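## 6. Loading, washing and unloading

This section applies to the Clukell Futura table-top dishwasher, with or without the Ververidis water softener. The machine must be installed, levelled and connected as set out in Section 4 before any of the following steps are carried out.

### 6.1 Before loading

1. Check that the water tap is fully open and that the inlet hose is not bent or trapped behind the machine.
2. Open the door and lower it until it rests flat. Do not lean on the door or place heavy pans on it.
3. Lift out the filter and look for bones, pips, labels and broken glass. Rinse the filter under the tap if necessary and turn it clockwise until it locks.
4. Scrape food waste from plates and bowls. Rinsing under the tap is not required unless the food has dried on.
5. Check the salt and rinse aid lights. If either light is on, refill as described in Section 5.

**CAUTION:** Never run the machine without the filter. Damage to the pump caused by running without a filter is not covered by the guarantee.

### 6.2 Items that must be washed by hand

The following items should be kept out of the machine:

- wooden spoons, chopping boards and untreated wooden chopsticks
- knives with wooden, horn or glued handles
- hand-painted china and glass with a metal rim
- pewter, copper and unsealed cast iron
- plastic items that are not marked as safe for dishwashers

Wash wooden items in warm water with a small amount of washing-up liquid, rinse them, and dry them with a clean cloth. Leave them to air in an open container before they are put away in a closed drawer. Do not dry wooden items on a radiator.
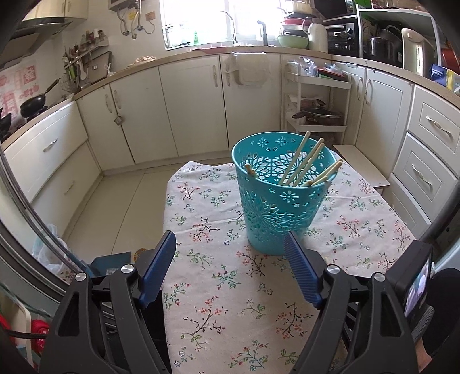
*Fig. 6.1 Wooden chopsticks standing in an openwork basket.*

Plastic items that carry the dishwasher mark may be washed in the upper rack only. Light lids and beakers should be held in place with the rack clip (part 281), otherwise the spray may turn them over and fill them with water.

### 6.3 Loading the lower rack

1. Pull the lower rack out until it stops.
2. Place dinner plates in the rear slots, facing the centre of the machine. Leave one slot free between deep plates.
3. Place pans and serving bowls at the front, open side down.
4. Put cutlery in the cutlery holder, with handles down for forks and spoons and handles up for sharp knives.
5. Spread spoons between the compartments so that they do not nest together.
6. Turn the lower spray arm once by hand. If it touches anything, move the item and test again.

**WARNING:** Sharp knives and skewers must be loaded with the point down. Keep children away from the machine while the door is open.

### 6.4 Loading the upper rack

1. Place cups and glasses upside down along the sides of the rack.
2. Tilt items with a hollow base so that water can run off.
3. Lay long utensils flat across the rack. They must not hang through the wires.
4. Turn the upper spray arm once by hand before closing the door.

The height of the upper rack can be changed when it is empty. Raise both side levers together, move the rack to the required position and release the levers. Both sides must be at the same height. Tall stemmed glasses require the lower position.

### 6.5 Adding detergent

1. Open the dispenser by pressing the catch on the left.
2. Fill the main compartment with powder up to the line, or insert one tablet.
3. For the Intensive programme, add powder to the small compartment in the lid as well.
4. Close the lid until it clicks.

Do not use washing-up liquid in the dispenser. It produces foam which may leak from the door and set off the water protection system. If this occurs, switch the machine off at the socket, leave the door closed until the foam has settled, and follow Section 9.3.

### 6.6 Starting a programme

1. Close the door firmly.
2. Press the power button.
3. Turn the dial to the required programme.
4. Press Start. The green light comes on and filling begins.

| Programme | Use | Time in minutes |
|---|---|---|
| Quick | Glasses and lightly soiled plates | 60 |
| Daily | Mixed loads | 79 |
| Intensive | Pans and dried-on food | See programme card |

The times shown are for a machine connected to cold water and may be longer when the inlet water is very cold. Selecting Extra Dry lengthens all programmes.

To add an item after the start, open the door slightly and wait until the spray arms have stopped. Add the item, close the door and press Start again. Items should not be added once the detergent lid has opened.

**CAUTION:** Hot steam may escape when the door is opened during a programme. Stand to one side.

### 6.7 Unloading

1. Wait until the end signal has sounded and the green light has gone out.
2. Open the door a little and let the contents cool. China is more easily chipped while it is hot.
3. Empty the lower rack first, so that drops from the upper rack do not fall on dry plates.
4. Wipe any water from the hollow bases of cups with a dry cloth.
5. Check the filter and remove any loose scraps.
6. Switch the machine off and leave the door slightly open until the inside is dry.

Clean tableware should be stored away from the cooker and from any place where raw food is prepared. Containers used for utensils should be emptied and washed regularly, as crumbs and dust collect at the bottom.
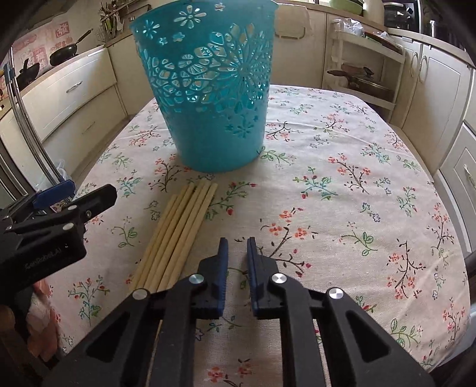 **May a half load be washed on the Daily programme?**

A half load may be washed on any programme, provided that the items are spread across both racks. The amount of water used remains the same, and it is therefore more economical to wait for a full load.

### 6.8 Periods without use

If the machine is to stand unused for longer than a week, run the Quick programme empty, clean the filter, close the water tap and disconnect the plug. Leave the door ajar. In unheated rooms the hoses must also be drained before the first frost, as described in Section 8.

### 6.9 Replacement racks and fittings

Cutlery holders are supplied under part number 692. All racks and fittings may be ordered from the Murkard spare parts counter, which is open on weekdays and on Saturday until noon. Please state the serial number, printed on the inner edge of the door, with every order. Fittings made for earlier Clukell models do not fit the Futura and should not be used in it.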